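Getting marks off a pale worktop or table

Quick one today, kids are home and the kettle's on. Had 2 emails this week about pale tabletops going grey and grubby so putting everything I know in one place.

First thing. Daily wipe. Warm water, one small squirt of washing up liquid, cloth wrung out properly. Not dripping. Then a dry cloth straight after. Most of what people call stains is old soap film that never got dried off, and dust sticks to it.

Tea rings. Bicarb and water, mixed to a paste, left on for 7 minutes while you do something else. Wipe off, don't scrub. If there's still a shadow do it again tomorrow.

Biro. Surgical spirit on a cotton bud, work from the outside in or you'll spread it. Change the bud as soon as it goes blue. Try it underneath or round the back first, some finishes go cloudy.
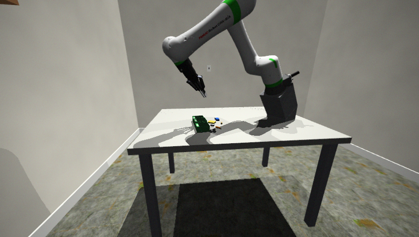
Candle wax. Leave it to go hard, bag of frozen peas on top helps. Lift with an old bank card held nearly flat. Never a knife!! The greasy patch left behind comes up with washing up liquid and hot water.

Sticky labels. Cooking oil, rub in with a finger, wait, peel. Then wash the oil off or you'll have swapped one mark for another. Gifty Quansah wrote in to say mayonaise works as well. Tried it, it does, but the smell hangs about.

Scuffs from chair arms and bag buckles. Pencil rubber, the white sort. For deeper scratches on painted or solid wood you can use wet and dry paper, 800 grit to start and 2000 to finish, light pressure, along the grain. Don't do this on anything with a thin printed surface, you'll go through it and there's no way back.

Heat marks on varnish. Hairdryer on low, keep it moving, stop if the varnish feels soft. Bit of furniture wax afterwards. I use the Brakari one in the flat tin but any plain wax does the job.

Things I've stopped using: bleach (yellowed my mum's table), scouring cream on anything shiny, and those melamine sponges except as a last resort. They take the shine off a bit at a time and you only notice when the sun's on it.

Felt pads under lamps and plant pots, change them when they go flat. Grit gets stuck in teh old ones and scratches worse than no pad.

Wael Ezzat asked about turmeric. Bicarb paste, then put the table by a sunny window for the afternoon if it's light enough to shift. Fades more than you'd think.

Oven door glass next time.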